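Folding by Hand Gripper: Tips for Better Blanket Demonstrations

Posted by Lesia Dovhaniuk, January 21, 2020

I love laundry demos! I know plenty of people who would sooner record cups and blocks all day, but a blanket does something new every time you pick it up, and a robot that learns from your folding gets to see all of it. These are the habits I keep coming back to when I take the hand-held grippers into a bedroom. Most of them cost nothing.

Start with the corner

Come in low and let one pad slide under the fabric before you close. If you go straight down from above you'll push the cloth into whatever is under it, and on a plush surface you can chase a corner for ages. Pinch a small fold, squeeze, and lift a little before you travel. That small lift shows in the recording as a peak in the cloth, and it makes a good clear start to the move.

A blanket with piping is a gift. The trim gives you an edge to follow with your eyes, and a contrasting color helps whoever labels the recordings later on (at my house that's also me).
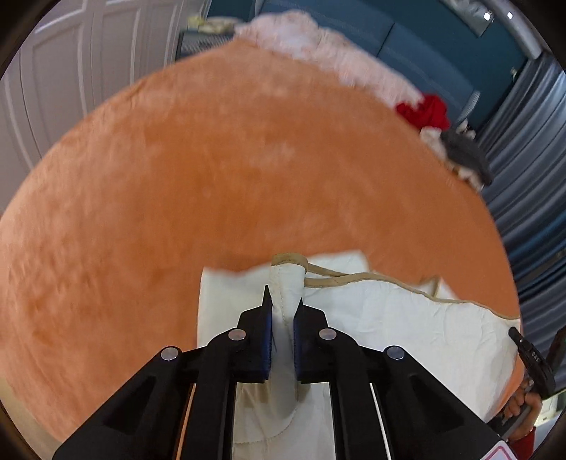
White quilted blanket with tan piping, corner pinched and lifted over orange plush.

Choose your colors

White on orange is wonderful to work with. White on cream is misery, and I've thrown out whole evenings of it. If your blanket and your bedding match, put a bright throw down first. Plush grabs the cloth a bit, so go slower on the long pulls – you want the blanket to glide over, with the layer below staying put.

Keep both hands honest

With two grippers it's very tempting to park one and do everything with your stronger hand. Don't! Give the second hand a job, even if it's only holding the near edge down while the other one carries the far corner across. My friend Jolán Magyar taught me to say the moves under my breath: pinch, lift, carry, lay, open. Open comes last, and you open fully. A half-open jaw drags the fold back with it as you leave, and then you've taught the robot to undo its own work.

Slow down up close

The camera rides on the gripper, so anything you hold right under it gets large in a hurry, and a quick flick of the wrist turns it into a smear. I count two beats after every grasp before I move off. It feels silly for the first dozen folds and then you stop noticing.

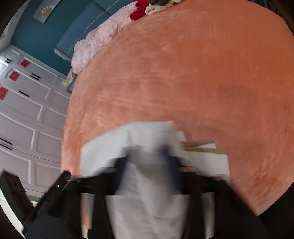 White bundle held in close, with a little motion blur. Worth an extra beat here.

Leave the room lived in

You don't need to strip the bed. A rumpled duvet or a crumpled red cloth off to the side is fine, and I like a bit of variety from one session to the next. Just keep the patch where you're folding clear enough to finish the fold.

Odds and ends

Wipe the pads between sessions. Plush sheds, and fluffy pads slip.

Do 50 folds, then stop and stretch your hands. I did 131 without a break last September and couldn't open a jam jar at supper.

Shake the blanket out differently each time, so you aren't always starting from the same neat rectangle.

Keep the fumbles in their own folder. If you drop a corner and pick it up again smoothly, that one can go in with the good ones – a recovery is a great thing for a robot to see!

Next time I'll do pillowcases, which I've been practicing all week.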